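Reports > Visits > Gripper open day at Vosholm

March, by Yaqin Mao

On Monday I went with my colleague Deming Tang to the open day of the Vosholm test hall. We are looking for a gripper for a small packing station, and the invitation said that visitors may try the equipment with their own hands. This was the reason to go. We have read many data sheets this winter and they all look the same to me now.

The train came late, so we missed the welcome talk and joined the second group at 10:30. Our guide was Thulani Gumede. He works in the hall since it opened and he answered every question, also the ones about price, which other people at such events like to avoid.

There were three stations. At the first one we compared two parallel grippers on the same arm. The Plurnby has long, narrow fingers and an opening of 144 mm. The Gokside opens only 63 mm, but it closes much faster and you feel that it is stiff. When I pulled at a finger by hand, the Gokside did not move, while the Plurnby gave a little. Deming liked the Gokside at once. I was not so sure, because half of our products are thin plastic things and they do not forgive a hard grip.

Every visitor could choose objects from a box and do picks with both grippers. I took mostly cups. A paper cup was fine with both. With a thin plastic one, the Gokside at its factory setting pressed the wall in so far that the cup jumped out sideways. Mr. Gumede then lowered the force in the menu and the next pick was good. The Plurnby held the same cup on the first try, but it was slow, and when the arm turned quickly the cup was swinging between the fingers. I wrote both things in my notebook without deciding for a winner.

The second station was about cameras at the wrist, and I stayed there the longest. You see on a screen what the arm sees. From straight above, a clear cup is a difficult object. The rim is easy to find, but the wall and the base are hard to separate, and the reflections of the ceiling lamps confuse the software. A colored block is found without any trouble. Guangming Tang (not related to Deming, they checked) showed us how he changes the exposure for clear objects. He also told us the results of their last long test: 579 picks with mixed objects, of which 36 failed, and most of the failures were with clear plastic. I found it good that he said this number openly.

One practical point I had not thought about before: the finger itself stands in the picture. With the camera close to the wrist, a dark finger comes in from the lower side and can hide exactly the place where you want to grip. You can mount the camera further out, but then the whole tool becomes wide and it hits the edge of the bin. Deming made a drawing of a bent bracket during lunch. I am curious if our workshop can make it.

Lunch was soup and bread, and the coffee was strong – I had two.

In the afternoon Alaric Calloway showed the Rothe controller. You guide the arm with a handheld pendant and store the points one after another. The menus are clear and the text is large, this I liked. What I did not like is that the gripper settings are on another page than the arm speed, so you go back and forth all the time. Mr. Calloway said that many visitors complain about this. I taught a simple pick and place with four points, and after two wrong tries it ran. Deming needed only one try, but he had watched me first.

For our own station we will ask for a loan of the Plurnby, with softer pads if they can deliver them. The Gokside stays on the list for the cartons. Before we order anything I want to repeat the test with our own cups and our own lamps, as the light in our hall is worse than in Vosholm. If somebody from the other departments wants to come to the next open day, please write to me. Take a jacket with you, the hall is cold in the morning.

Contact: Yaqin Mao, Packing Group | Back to top

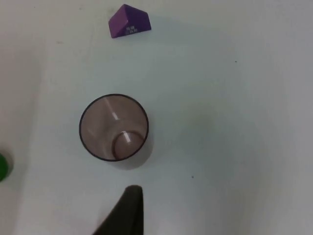 Wrist camera view: clear cup and purple block on the table, with the finger coming in from below.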